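Linier 新闻稿：Vosero 可换芯手账本第二代八月上架，Ridik 格线纸同时开卖

供各位媒体朋友、文具店伙伴、博主和老读者使用，可以随便摘，随便改标题

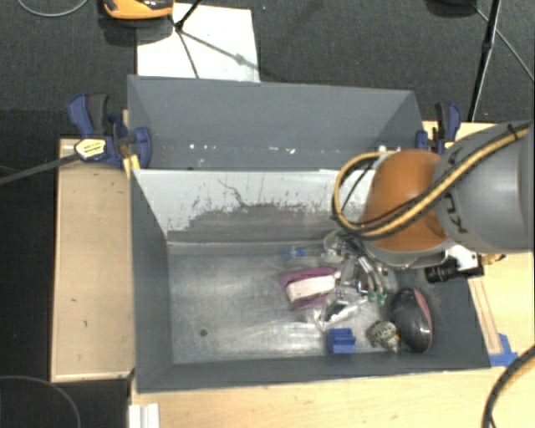 大家好，又是我，Linier 的主理人，也是写这篇稿子的人。我们家没有公关部，所以每次发新闻稿都是我自己坐下来敲，敲到哪儿算哪儿，去年有位编辑朋友回信说"你们这份稿子像微信语音转的文字"，我看完笑了半天，然后决定今年继续这么写！

先把要紧的事放在前面，赶时间的朋友看完这一段就可以去忙了：Vosero 第二代可换芯手账本八月开始卖，还是两个尺寸，一个能塞进外套口袋，一个适合摊在书桌上。封面换了布料，里面的装订结构重新做过，旧款的纸芯新款能用，新款的纸芯旧款也能用。跟它一起来的还有一种我们自己画的新格线，名字叫 Ridik，每页23行。另外有一个套装，叫 Lozano 盒，里面是一大一小两本加上一整年够用的纸芯，定价759元。单买的价格写在后面，往下翻就有。

好，赶时间的朋友再见，剩下的咱们慢慢聊。

为什么要做第二代

第一代 Vosero 卖了挺久了，久到我自己那本的书脊都磨出一层毛边，颜色从墨绿变成了一种说不上来的绿。卖得说不上火，但一直有人买，一直有人回来补纸芯，还有人买了送给妈妈，妈妈用完了自己来下单，备注里写"跟上次我女儿买的一样的"，我们客服就得去翻她女儿买的是哪个，翻了一个下午（翻到了，是横线的，米色纸）。

去年冬天我们往外发了一份问卷，想问问大家用得怎么样。我原本的打算是收个几百份，泡壶茶，一个周末看完。结果收回来3,967份。我真的是看着后台那个数字一点一点往上跳，一边高兴一边发愁，高兴的是有这么多人愿意花时间跟我们说本子的事，愁的是好多人写得特别长，长到我怀疑他们是在用我们的问卷写日记。有一份回答里夹了一段菜谱，炖牛腩的，我照着做了，偏咸，但是可以。

这些问卷我全看了，断断续续看了好几个月。里面骂得最多的是三样东西，我一样一样说。

骂得最凶的是装订扣。第一代用的是一根弹力绳穿过书脊，纸芯挂在绳子上，好处是简单，坏处是用上一年绳子就松了，纸芯会往下掉，翻开的时候上面一截下面一截，看着特别烦人。有人自己换了绳子，有人打了个结，有人打了个结以后发现本子合不上了，来问我们怎么办。这件事是我们的错，当时打样的时候我们只用了几个月，没等到绳子松的那一天。

第二多的是封面。第一代的封面布好看，我到现在都觉得好看，但是它吸灰，浅色那款放在包里跟钥匙、口红、零食渣待上一个礼拜，就不是浅色了。有人问能不能洗，我们当时的回答是"可以用湿布轻轻擦"，这句话现在想起来很心虚，擦完会留一圈水印的，我自己试过，当时居然还是把这句话印到了说明卡上。对不起大家。

第三样就比较有意思，是行距。说窄的和说宽的都有一大堆，而且语气都很坚定。写字大的人觉得我们的横线简直是在为难他，写字小的人觉得浪费纸。这个后来就变成了 Ridik，后面细讲，我憋了很久了，很想讲。

新的装订结构

弹力绳我们没有扔掉，但是不再让它一个人干所有的活儿了。第二代的书脊里面加了一条薄薄的衬，衬上面开了几道槽，纸芯的折缝卡在槽里，绳子只管把它拉住。这样就算绳子松了一点，纸芯也不会往下溜。绳子本身也换成了可以单独买、自己动手换的，每本里面附一根备用的，藏在封底内侧的小口袋里，请大家拆开的时候不要当成包装材料扔了，打样阶段我们自己人就扔过，然后在垃圾桶里翻。

换绳子的步骤我写在这里，省得大家再去找说明卡。先把所有纸芯取下来，本子摊平，封面朝下。旧绳子的结在书脊最下面那个孔里，用指甲或者牙签推出来，剪掉，整根抽走。新绳子从最上面的孔穿进去，沿着槽走到下面，再从旁边一道槽绕回来，走完以后在原来的位置打一个死结，塞回孔里。绳子的松紧以能插进去一根手指为准，太紧了本子会翘，像一片晒干的橘子皮。第一次换可能要弄个十来分钟，换过一次以后就很快了，边看电视边换都行。

这里有个问题是被问得最多的，我提前回答：旧的第一代能不能加这条衬？可以！衬我们单独出，背面有不干胶，撕开贴在旧本子的书脊里面就行，贴之前把书脊擦干净，对着孔的位置比一比再按下去。第一代的老用户凭以前的订单来领，不收钱，付个邮费就好。订单找不到也没关系，拍一张你那本旧本子的照片发给客服，我们认得自己家的本子。

纸芯的尺寸一点都没有动。这一条在我们内部吵过，做结构的同事想把大号的宽度加几毫米，说这样摊开来更舒服，比例也更好看。他说得有道理，但是我想到那些抽屉里囤了一摞纸芯的人（问卷里有好多人坦白自己囤纸芯，有一位说够用到退休），就没有同意。所以大家囤的货都还能用，请放心继续囤。

封面布

新的封面布我们找了很久，前前后后摸过的布样堆在窗台上有一大叠，后来猫在上面睡觉，布样就顺便做了一轮粘毛测试。最后定下来的是一种织得很密的棉布，表面做过一层防泼水处理，摸上去比原来的稍微硬一点，放一阵子会变软。滴一点咖啡上去，及时擦掉的话不留印子。注意我说的是及时，要是咖啡洒了你先去接个二十分钟的电话再回来擦，那我也不敢保证。

颜色这次有四个：墨绿、砖红、燕麦和一个很深的蓝。墨绿是从第一代留下来的，问卷里有人用了三行感叹号让我们不要停产墨绿，我看到了，留着了。燕麦色是给喜欢浅色的人的，比原来的浅色要深一个度，耐脏一点。砖红是我的私心，我一直想要一本砖红色的本子，市面上的要么太粉要么太棕。深蓝本来不在计划里，是染厂打样的时候调错了一缸，样布寄过来大家围着看，都说哎这个好看，就把它留下来，原来计划里的那个灰蓝反而没人再提了。

四个颜色两个尺寸都有，不搞什么某色只出某号的事，我自己当顾客的时候最讨厌这个。

封面的边角这次包得圆了一些。尖角好看，但在包里戳来戳去，先起毛的永远是角。有几位做书的朋友可能会觉得圆角不够利落，我理解，我也纠结过，后来把尖角和圆角的样品都揣了一整个春天，圆角那本现在还是体体面面的，尖角那本已经没法见人了。

Ridik 格线

终于讲到这个了。

市面上的内页无非是横线、方格、点阵、空白，我们第一代也是这四样。横线的问题前面说过，有人嫌宽有人嫌窄。我们一开始想的办法很笨，就是出宽横线和窄横线两种，样品都印出来了。印出来以后我自己用了几天，发现我两种都要：开会记东西的时候字写得飞起来，要宽的；晚上回家写日记、抄句子，字会收起来，要窄的。可是谁会为了心情换纸芯呢，反正我不会，我懒。

Ridik 的想法就是从这儿来的。它每页23行，行线是实的，但颜色很淡，每一行的正中间还有一条更淡的虚线，淡到你写大字的时候基本看不见它，想写小字的时候低头找一找，它就在那儿，可以当成两行来用。写中文的时候，那条虚线还可以当作字的中线，写出来的字不容易一个高一个低。左边留了一条窄窄的空白，可以写时间、打勾、画个小星星。页脚有一个小方框，给喜欢自己编页码的人，不编页码的话它也不碍事。

这条虚线到底要多淡，我们改了好多稿。太深了整页看着像练字本，小学生用的那种，大人写着有点丧气；太淡了印刷机印不稳，一叠纸里有的页有有的页没有。印刷师傅很有耐心，每次都把打样铺开让我们看，看到后来我的眼睛都花了，出门看马路上的斑马线都觉得深浅不对。现在定的这个颜色是一种偏暖的灰，用蓝黑墨水写字的话特别舒服，用铅笔也行，铅笔写得太轻的朋友可能会觉得有一点点跟线抢，建议用软一点的芯。

有人会问，为什么是这么个行数，是不是有什么讲究。没有讲究，就是画出来好看，顶上和底下的空白刚好匀称，多一行太挤，少一行底下空一截，怪怪的。

Ridik 目前只有大号和小号的米色纸，小号的行数跟大号一样，行距按比例缩了，写字特别大的朋友请买大号。白纸版要看大家的反应，如果很多人要，我们冬天以前加印。

纸的事

纸还是原来的那种纸，没换，这个要特别说一下，每次出新款都有人担心我们偷偷换纸。用钢笔写不洇，背面会透一点点影子，两面都写没有问题。荧光笔可以，马克笔不行，水彩更不行，上次有位朋友在上面画了一幅特别漂亮的水彩，纸皱得像波浪，画倒是真的好看，她寄了照片给我们，我存在手机里了。

纸芯每本的装订线改成了更细的一种，这样翻到正中间那一页的时候，线不会硌手。写字写到中缝那里会顺一些，左撇子的朋友应该感觉会更明显，我自己不是左撇子，这句是转述店里同事的话，她是。

几句跟写字有关的闲话

既然写到这儿了，我想多说几句跟产品没什么关系的，编辑朋友们可以直接删掉这一段。

问卷最后一题是随便写，问大家平时都在本子上写什么。我以为会看到很多待办清单、读书笔记，这些当然有，但是有好多答案是我完全没想到的。有人专门用一本来记阳台上的花哪天开、哪天谢，哪盆又生了虫子。有人记每天晚上吃的什么，理由是第二天有人问的时候总是想不起来。有一位在医院陪床的读者，用小号那本记护士说的话、药几点吃、今天喝了多少水，后来出院了，那一芯纸她单独收起来了，没有再翻过，但也没舍得扔。还有一对室友共用一本放在鞋柜上，互相留言，内容基本上是"牛奶没了"和"我知道"。

也有很多人说自己买了好本子舍不得写。这个我太懂了，我上学的时候有一本硬壳的，留到现在都是空的，第一页写了一个日期，写歪了，就再也没有碰过。可换芯的本子在这方面有一点点好处，写坏了就把那一芯抽出来塞抽屉里，外面的壳还是好的，心理负担会小一些。我现在的办法是每一芯新纸拿到手，第一页先随便乱画，试试笔，画个圈，写写今天中午吃了什么，画脏了以后就敢往下写了。推荐给大家试试。

还有人问我手写的意义是什么，我每次被问到都答不上来，支支吾吾的。我自己写本子，就是喜欢那个声音，笔尖擦过纸的那种沙沙的响，晚上家里安静的时候听着很舒服。别的道理我讲不出来，讲出来的也多半是从别处听来的。

价格和怎么买

小号单本的价格跟第一代一样，没有涨。大号涨了几块钱，涨在书脊那条衬和新封面布上，具体的数字各家店会稍有不同，以店里标的为准，我们给店家的建议价会随样品一起寄出去。纸芯全部不涨价，Ridik 的纸芯跟普通横线一个价。备用绳子很便宜，买纸芯的时候顺手带一根就行。

Lozano 盒是759元，里面有大号小号各一本，颜色自选，可以不一样；一年份的纸芯，格式也可以自己搭，全要 Ridik 也行，混着来也行；再加一个布面的收纳盒，写完的纸芯可以竖着插进去，盒脊上有个小框，能塞一张纸条写年份。Lozano 这个名字是我们给这种盒子取的内部代号，叫着叫着就改不过来了，店里的同事提议过好几个正式的名字，什么"四季"啊"年轮"啊，念出来大家都觉得有点不好意思，就还是 Lozano。

收纳盒单卖也有，给已经有本子的老用户。盒子的深度是按大号纸芯做的，小号放进去会矮一截，可以在里面垫一块东西，或者前后放两排。第一批收纳盒做得不多，糊盒子全靠手工，师傅忙不过来，卖完了要等下一批，请大家体谅，也请大家不要加价去买别人转手的，等一等就有了。

八月上架以后，线上在我们自己的小店买，线下在各地合作的文具店和书店买。合作店的名单会挂在小店首页，还在更新，有几家正在谈，谈下来就加上去。想摸一摸再买的朋友，建议先给店里打个电话问问有没有样本，小店的柜台很小，不是每家都摆得开四个颜色。

刻字服务这次也保留，封面右下角可以压印最多八个字母或者四个汉字。压印是不上色的，就是凹下去的一道印子，低调得很，要侧着光才看得清楚。生僻字要等，我们的字模不全，缺的字得现去刻。去年有位顾客名字里有个特别复杂的字，刻字模的师傅刻完说以后这个字收双倍的钱，当然没有真的收。压印的本子不能退换，下单的时候请把字多看两遍，繁体简体也请写清楚。

给店家朋友的话

合作店的样品这个月就开始寄，每家一套，包含两个尺寸、全部颜色的封面布卡，还有每种内页各一小沓，可以让客人试写。试写纸请放心用，用完了跟我们说一声，补寄不要钱。麻烦店里准备一两支不漏水的笔放在旁边，上次有家店放了一支漏墨的，一天下来试写纸全军覆没，柜台也没保住。

陈列方面我没有什么要求，你们比我懂。唯一的小请求是纸芯和本子请放在一起，有客人反映过在店里看到本子，以为是一次性的，问了才知道里面可以换。我们随样品附了一张小立牌，上面就写着"里面可以换"，字很大。

第一代的库存，店里还有的请继续卖，我们会补寄书脊的衬给你们，塞进每本里面就可以，客人回家自己贴。不想麻烦客人的话，店里帮忙贴一下也很好，贴一条用不了多少时间，贴歪了撕下来还可以再贴一次，再多胶就不粘了。

退换的规则跟以前一样。到手发现瑕疵的，拍照给我们，直接换新，旧的不用寄回来，留着当样本或者自己用都行。布面上偶尔会有小小的棉结，像一粒芝麻那么大，这个属于布料自带的，不算瑕疵，请帮忙跟客人解释一句。要是客人实在介意，那也换，没关系。

给媒体朋友的话

想要样品做测评的，写信到我们的媒体邮箱就可以，说一下想要哪个尺寸、哪个颜色、什么内页，地址电话别忘了写。数量有限，先到先寄，寄出去的样品不用还，也不要求一定要写文章，写了也不用提前给我们看。觉得不好就照实写，上一代的绳子要是早一点有人写出来，我们也能早一点改。

想采访的话也欢迎，我比较能聊，建议给采访定个时间上限。上午我一般在仓库收货，下午三点以后比较有空，可以打电话，也可以过来坐，有茶，有饼干，猫不一定出来见客。需要封面布、内页的高清文件，邮件里说一声，我一次打包发过去。

引用本稿的时候，品牌名请写 Linier，首字母大写，后面小写；Vosero 和 Ridik 也是一样。中文名我们没有，有的稿子给我们音译过一个，挺好听的，但是店里的人都没反应过来那是在说我们，所以还是用原来的吧。

几个会被问到的小问题

新款本子能不能放得下手机？大号的封底口袋能插一部不太厚的手机，但不建议长期放，口袋会撑松。小号放不下，放公交卡和几张小票刚好。

本子能装几芯纸？小号两芯，大号三芯，硬要多塞一芯也合得上，就是会鼓起来，写到两边的时候手腕悬空，不太舒服。

笔圈有没有？有，缝在封底边上，能插一般粗细的钢笔和圆珠笔。特别胖的钢笔插不进去，这一点问卷里也有人提，我们试着放大过笔圈，结果细的笔就一直往下掉，权衡了一下还是照顾了多数人。用胖笔的朋友可以夹在弹力绑带上。

有没有带日期的内页？今年没有。带日期的纸芯过了年就卖不掉了，我们这种小厂囤不起，去年剩下的那些现在还在仓库里，我们自己撕了当便条用，用到现在没用完。想要日程页的朋友，Ridik 左边那条空白可以自己填时间，有人这样用得挺好，我们过一阵子会在小店里放几种画法给大家参考。

皮封面什么时候出？问的人很多，暂时没有计划。做得好的皮太贵，便宜的我自己看不上，先这样吧。

能不能只买封面、不要纸芯？可以，小店里选"空壳"那一项，会便宜一点。

关于 Linier

Linier 是一家做本子和纸的小牌子，最早是在一个朋友家的餐桌上开始的，后来餐桌放不下了，搬到了现在的地方，楼下是仓库，楼上是办公室，夏天楼上很热。我们做 Vosero 可换芯手账本，也做便签、信纸和一些零零碎碎的纸品，内页格线都是自己画的。人不多，每个人都要打包，包括我，所以如果你收到的包裹胶带贴得歪歪扭扭，那一箱多半是我打的。

媒体联络和样品申请，请通过 Linier 小店首页的"媒体"一栏给我们写信，标题里带上"Vosero 第二代"几个字，我找起来快。老用户领书脊衬的，请走客服，不要发到媒体邮箱，两个信箱是分开看的，发错了会慢几天，但也会回。

补充一句，本稿写完以后同事看了一遍，说我漏了绑带的事。绑带加宽了，四个颜色都跟封面同色，不再是统一的黑色。就这个。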